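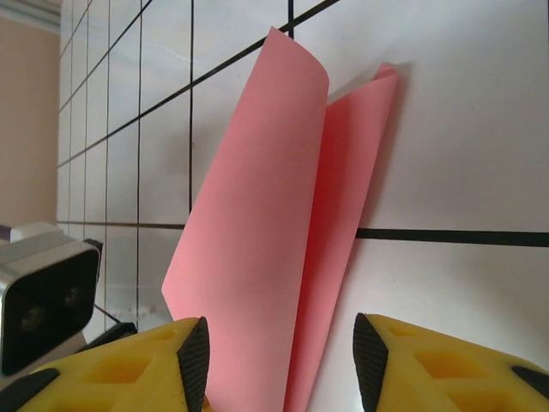
Folded pink paper against the gridded wall.

May
By Nayeli Olvera

Every few months somebody forwards me a circuit for a "smart" battery cutoff, and every few months I am asked to print it. The latest comes from Abdelghani Hamdy, who found it on the Grenham hobby pages and built it over a weekend. It uses one comparator, a Zener for the reference, a relay, and a 100k trimmer to set the trip point. The page says it will protect any 12 volt lead-acid battery from being run flat. I have my doubts about "any," and more than doubts about "protect."

Start with the relay. The coil stays energized the whole time the load is connected, so the thing meant to save your battery is drawing from it day and night. Abdelghani measured his coil at 373 ohms. At 12 volts that comes to 32 milliamps, or a bit over three quarters of an amp-hour a day. On a big truck battery, fine. On the little 7 amp-hour brick most of us keep under the bench, the relay alone would empty a full one in nine days or so.

Then there is hysteresis, or the lack of it. A battery under load sags, the comparator trips, the load drops off, the battery voltage creeps back up, and the relay pulls in again. Abdelghani's chattered like a sewing machine.

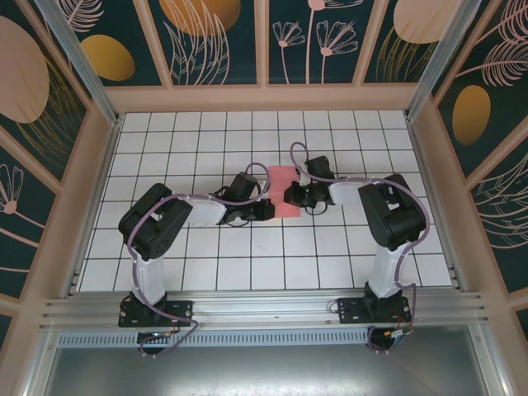

The fix is one resistor from the output back to the non-inverting input, provided the output goes high when the battery is healthy. Tumaini Mbwambo tried 1 meg first and found the gap too small, then went lower until the switch-on point sat 2 volts above the switch-off point. That may sound like a lot. A tired battery can bounce back further than you'd think once the load is gone, and I would sooner walk over and reset the thing by hand than listen to it all night.

Also missing from the drawing is a diode across the coil. The author says the transistor is "rated for it." Rated for what, he doesn't say. Put the diode in, stripe toward the positive side.

Mayu Tamura asks whether a MOSFET would do the whole job better. Probably — the gate draws next to nothing once it is on, and there is nothing to chatter. But I've seen plenty of MOSFET versions with the gate left floating at power-up, so send me a drawing with a pull-down resistor on it and I'll believe it.
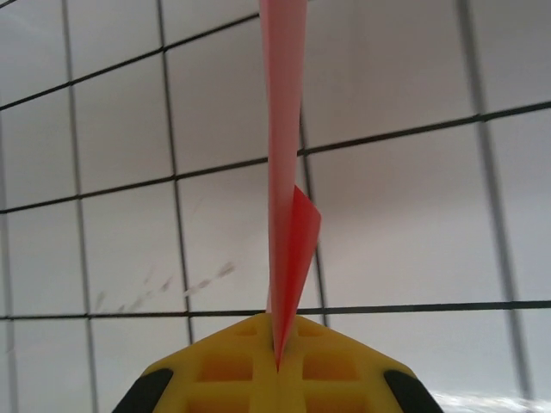 The yellow gripper, seen from behind and above.

If anyone has run one of these cutoffs through a whole winter, I would like the readings, including the bad ones. Bring them Sunday.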